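Protective stops on the pushing cell: the tool offset was wrong

Posted 05/09/2024

The arm at the Tranirthorpe bench had been throwing protective stops since the board was swapped. They never came on free moves. They came on the way down to a push, a few millimeters before the commanded height, and the controller logged them as a force limit on the vertical axis. I cleared each one by hand for longer than I should have.

Some background. The cell pushes painted wooden blocks across a board with a plain rod. The planner (Pronimum, our own code, named before I joined) sends planar targets and the height is supposed to stay constant. All of the vertical safety margin therefore sits in two numbers: the height of the board surface and the length of the tool.

I suspected the board first. It is screwed to the table and a wood panel can bow. I put a straightedge on it in both directions and found nothing worth correcting. I then suspected the payload setting, which was fine, and after that the force threshold. I raised the threshold for one test at reduced speed. The stops went away and the rod left a dent in a scrap panel. I put the threshold back. The stop was doing its job, and raising the limit is not a fix.

The cause was the tool offset. The rod is held by a clamp band, and it had been removed and refitted when the board was changed. It went back 7 mm lower than before. The configuration file still had the old length, so every approach aimed below the surface of the wood.

Two things hid this. The Dresis log viewer shows flange height by default and not tip height, so the traces looked normal. And the startup check compares the configured offset with the last saved offset, which only proves that the file has not changed. 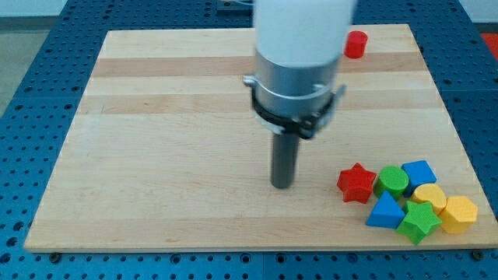

Rod above the board, blocks grouped at the lower right.

What I changed:

The offset is now measured by touching off on a gauge block at low speed. This is done after any work on the clamp.

The planner refuses any target with a tip height below the measured surface plus clearance.

Three stops of the same type in one session lock the cell until someone enters a cause. Clearing them from the pendant is no longer enough.

There is a paint mark across the rod and the clamp. If the two halves do not line up, do not run.

I ran 100 approaches at normal speed with the original threshold and got no stops. The older logs go back to November, and I still need to check them for runs made with a bad offset.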